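Amerley Ametepe
Mar 1, 2025

Tanning week for first-time competitors, a thread. I have been doing stage tans for physique and bikini shows for 8 years and I get the same messages every spring, so I am putting my answers in one place.
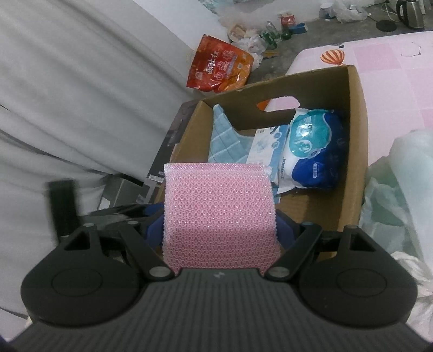
Grollik asked whether you can skip the exfoliating if your skin is already smooth, and said a coach had told her it was optional.

I would not skip it. Smooth to the touch and evenly exfoliated are two separate things. Stage color is far darker than a beach tan and it settles into any dry patch. Elbows, knees, ankles, the tops of the feet and the sides of the hands are the usual trouble spots.

Start a week out. Once a day in the shower, light pressure, plain soap with no oil in it. Stop the day before your first coat. If you scrub on the morning of your appointment your skin will be irritated and the color can go on patchy.

Hair removal: two days before the first coat. If you wax, make it three or four. Do not try waxing for the first time in show week. Get it done once in the off season so you know how your skin takes it.

Deodorant. Leave it off on tan day, before the appointment and after. It can turn the underarm area green under the lights. Same goes for perfume and most body lotions. I have fixed green underarms backstage and it takes a while, and you will be standing there with your arms up while your class is being lined up.

How many coats? Depends on your starting skin tone and the product. Most of my fair-skinned clients get two the night before and one on show morning. Darker skin still needs product. It evens things out and cuts down on washed-out spots under stage light. Do not let anyone tell you that you can go up bare.

I mostly use Brenby for the base and Genent for the top coat. I pay for both. I have tried cheaper ones that looked fine in the room and turned orange by prejudging.

Cost. I charge 90 for a single coat and more for the full package with touch-ups. Whoever you book, ask if backstage touch-ups are included. Some people find out on the day that they are not.

After the coat: loose dark clothes, long sleeves, long pants, no bra if you can manage it. Bring your own sheets to the hotel - hotels do charge for stained bedding. I have one client who sleeps in an old cotton sleeping bag liner and it works very well.

Water is the enemy. No dishes, no sweaty walk, no crying if you can help it. Take a paper cup or a funnel for the bathroom. Splashes leave white streaks down the inside of the leg and those are hard to hide from the judges.

Your suit goes on after the last coat is dry. Wrap the connectors in plastic wrap if they touch your hip while you are getting dressed. If your suit has 1000 crystals on it, you do not want brown glue lines between them.

Makeup artist and tanner should talk to each other. Your face needs to match your neck. I leave the face light and let makeup bring it up. Xia does it the other way and has me spray the face too. Both work, as long as it is agreed before the day.

Glaze or oil goes on last, up to 10 minutes before you walk. Check with your federation first. Some only allow a light sheen and they will send you back to wipe down.

I am booking for the May shows now. Evening slots go first. Send me your show name, your division and what time athlete check-in is, and I will tell you what I have left.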